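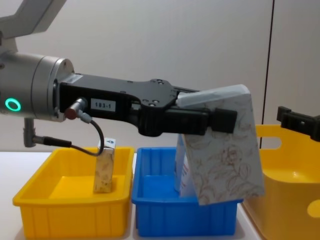 Legal hiring: does a staffing agency's fee survive if the firm hires the candidate later?

Posted by gurnix, September 30, 2019

Small defense firm, 6 attorneys. In December an agency, Sleiman, sent us a résumé for an associate opening. We passed. The same attorney has now applied directly through our website for a different position (coverage work, not litigation). The agency agreement was signed by our office manager and says a fee is due on any hire "within twelve months of referral, in any capacity." Is the fee owed even though the agency had no part in the second application?

Godbridge

Probably yes, on the wording you quote. "In any capacity" covers the different position, and the period runs from referral, so find the email that delivered the résumé and use its date. Then check three things: whether the agreement defines "referral" as submission or interview, whether it excludes candidates who apply independently, and whether the office manager had authority to sign. The last argument is weak if the firm has paid this agency under the same form before.

If the fee is a percentage of first-year salary, ask for a reduced rate before making the offer. Get any change in writing.

dronent3855

we had this, agency wanted the full amount and settled for half. took 2 months. just wait until the year runs out

Godbridge

Read the tail clause before waiting. Some forms count the date of the offer or of any negotiation, and a delayed start date does not help under those.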